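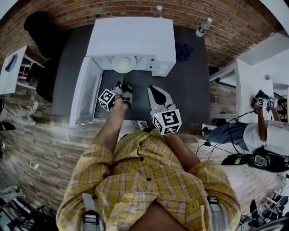 Figure 4. White appliance, front door folded down, with a hand-held gripper in each hand.

4.2 Where the chores go

Corpus as before: 159 small-town novels, all from the Vollitz and Otik lists, first editions only. Reprints with new covers dropped. Coding by hand, two passes, second pass by Njål Haugen without sight of the first. Disagreements settled by rereading the chapter, which took most of December.

We tagged every passage where a main character does housework for more than a paragraph. Cooking for guests kept seperate – it behaves differently, closer to a set piece, and often comes with a recipe at the back of the book. Laundry and dishes are what we mean by chores from here on.

Of the full set, 131 have at least one chore passage in the first third. That was more than we expected. Usually the heroine is alone. Usually she has just had bad news, by phone or by letter, and the chore holds the page while she thinks. Dialog is rare. When a second person walks in it is most often the love interest or an aunt, and the chore stops mid-sentence and is never picked up again.

The Sterness books (nine volumes, one narrator) were a problem. So much washing up that they pull the average for the whole Otik list. We ran everything with and without them. The pattern holds, a bit weaker. 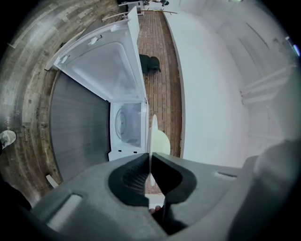 4.3 Chores and the ending

Last chapters next. Here the count drops to 70, and the tone changes. Chores are shared, spoken over, often comic. Two people at a sink, someone gets splashed. Brekke's reading is that the shared chore stands in for the wedding in books that end before one. We think that is right for the Vollitz titles and too strong for Otik, where weddings are mostly on the page anyway.

Of these 70, we could match 50 to an early passage with the same task in the same house. Same kitchen, same window, sometimes the same cracked bowl. We call these paired chores. Matching was strict:
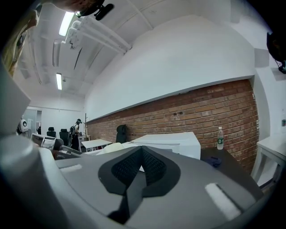 same room, same task, same point-of-view character, and at least one repeated object named in both. A looser rule gives more pairs but lets in beach picnics and the like. Epilogues were counted as part of the last chapter when unnumbered. Prologues left out alltogether.

One caution. Both lists were edited in house, and an editor who likes a circular ending could explain a good deal of this. We have no editorial letters for Otik, and only a few for Vollitz. See section 6.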